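Livadel
@livadel
Dec 30, 2020

Year-end question from my aunt: can the robots do the dishes yet? No. I have spent a good part of this year looking at them try to ring a bell.

The bell is the kind you hit at a hotel desk when you want somebody to come and ignore you. Simulated bell, simulated table, simulated arms. Even the first-aid box is simulated, so I guess the injuries are too. 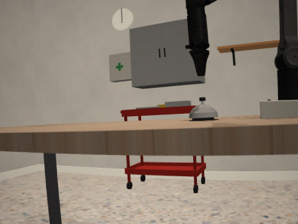 Gripper up high, bell on the table, lots of air in between.

For a person this is a chore so small it doesn't have a name. For an arm it's find the bell, get over the bell, close your fingers, come down on a button the size of a pea. Then stop coming down. People forget that last part. So do arms.

Back in April I bet a friend dinner at Letham that we'd have shelf stocking by New Year's. I owe dinner. It's takeout now, obviously.
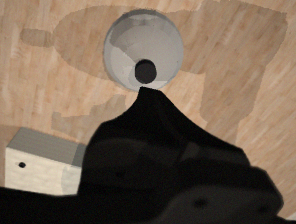
Close-up work. Big gray ball with a hole in it, big black gripper, white box off to the left.

My whole view of household robots changed once I looked from down by the hand. Half of what you get is hand. Try putting away groceries with an oven mitt held up to your nose and tell me how the eggs did.

Someone in my replies says a robot vacuum counts as "chores solved." Mine has been stuck under the same chair 3 times this week. I ring for it. Nothing.
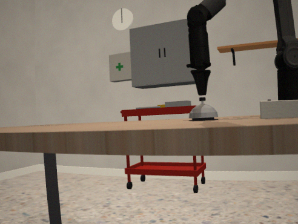
Tip right over the plunger, short gap to go.

Lined up is good! I'll take lined up. Between lined up and running the front counter of a shop there are around 3000 other little jobs, and a lot of them are wet, floppy or somebody's cat.

Anyway, tell my aunt to keep the sponge. I'll check back in April. Muting this now, I have dishes.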